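My desk has been a mess since roughly middle school, so when people tell me the home robot is nearly here, I have one question. Can it put my pencils away?

I took that question to Valberg, a small outfit in Nerkaswood that builds arms for light household work. I figured I'd see something fold a shirt. Irja Saarinen, who runs the testing there, laughed at me (kindly!) and said shirts were for the videos. Her days are mostly tidying. Pens, pencils, spoons, a sock if everyone's feeling brave.

And you know what? Tidying is hard. You and I grab a pencil without looking at it. We sort of swat at it, our fingers roll it into place, and off it goes into the cup. A two-fingered gripper has to get itself lined up, come down to the right height and close without shoving the thing across the table. Go a hair too low and you're scraping wood. A hair too high and you've pinched air, which I watched happen more than once, and I swear I felt bad for it every time.

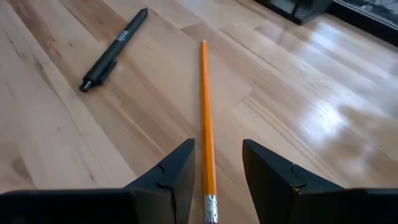
Shiny tabletops are a special headache. Irja told me that glare from a window can throw the arm off more than clutter does, and that the same table can be easy at nine in the morning and miserable by three. They've tried blinds. They've also tried just letting the sun do what it wants, on the theory that your kitchen isn't going to have blinds drawn for the robot's sake. She likes the second way better, even though it makes her numbers look worse.

About those numbers. Over a run of 200 pickups in October, the arm got the object into the cup 89 percent of the time. I thought that sounded terrific! Then I pictured dropping one fork in every nine or so while setting the table for Thanksgiving, and I calmed down a little.

Houshang Shirazi has a gloomier view and I liked him right away. He used to run the packing line at Mirzaei, where they brought in arms to sort hand tools into trays, and he says the floor is a much better place for this stuff than my house. Same tray, same light, same 30 tools all day long. "Your desk changes every time you sneeze," he told me. He'd buy an arm for a shop tomorrow. For his own kitchen he'd want to see it handle a junk drawer first, and he'd want to pick the drawer.

Price is the other thing. Hinen, which sells a simpler arm for workbenches, charges 3000 dollars for it, and that doesn't get you anything to roll it from room to room. So it would clean one end of one table, very slowly, while I stood there rooting for it. I'm still tempted. I got home that night and put away my pencils by hand, and there's a pen under the radiator I still haven't gone after.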